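Séance 4 : quand le robot arrive dans l'atelier (suite)

Bon, on reprend là où je vous avais laissés, c'est-à-dire chez Kanetti, le reconditionneur de petit matériel électrique. Pour celles et ceux qui ont raté la dernière fois (je sais, avril est un mois compliqué) : l'atelier récupère des multiprises, des chargeurs, des socles de bureau, les contrôle et les renvoie aux revendeurs. Avant, tout se faisait à la main, sur table. Maintenant, une partie du contrôle passe par des bras fournis par Treneck.

J'y ai passé deux matinées et ce qui m'a frappée, c'est le changement de rythme. À la main, une opératrice prenait la pièce, la retournait, regardait les ports, passait le pouce sur le bord, et hop, dans le bac. Elle discutait en même temps avec sa voisine ! Le bras, lui, va à son allure, et c'est la personne en face qui s'y adapte. Retenez ce point pour le dossier, j'y tiens : on parle toujours de la tâche que la machine prend, et beaucoup moins du tempo qu'elle impose à tout ce qui reste autour.
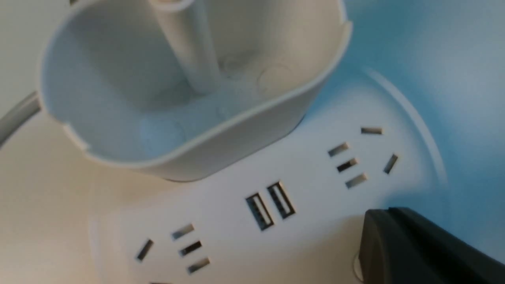
Quelques chiffres, relevés sur le tableau de l'atelier : 3923 pièces contrôlées sur le mois, dont 1471 par les bras. Le reste est donc toujours passé par des mains, et pas les pièces les plus faciles : tout ce qui est tordu, recollé, jauni, ou d'un modèle que le logiciel (Feseo, on en reparle à la séance 5) ne connaît pas encore. Les opératrices appellent ça « les restes ». Le mot n'est pas tendre et je vous invite à le prendre au sérieux. Quand on vous retire les cas simples, la journée devient plus dense, même si le total baisse. Les pauses déguisées disparaissent, vous voyez ? La pièce facile, c'était aussi un petit moment pour souffler.

Deuxième chose, les compétences. Deux opératrices ont été formées au réglage des bras, par le cabinet Bae, et elles en parlent avec un vrai enthousiasme. Elles ont appris à reprendre un point d'approche, à corriger une force d'appui, à dire au fournisseur « non, là, ça va rayer le plastique ». Leur coup d'œil d'avant leur sert tous les jours. Mais sur la fiche de paie, l'intitulé du poste n'a pas bougé. Question classique en sociologie du travail : qui reconnaît le savoir qu'on a versé dans la machine ?

À préparer pour la prochaine fois :
- relire vos notes sur travail prescrit et travail réel ;
- choisir un poste que vous connaissez (job d'été, stage, famille) et noter ce qu'un bras y prendrait, puis ce qu'il laisserait ;
- 300 mots, pas plus, je les lis tous !

Et pour les curieux, l'atelier accepte encore des visites, à 9 h, en petit groupe. Inscrivez-vous sur la feuille à côté de ma porte.

Contact : secrétariat de la licence, bureau des enseignements | © Support de cours, reproduction réservée aux étudiants inscrits | Haut de page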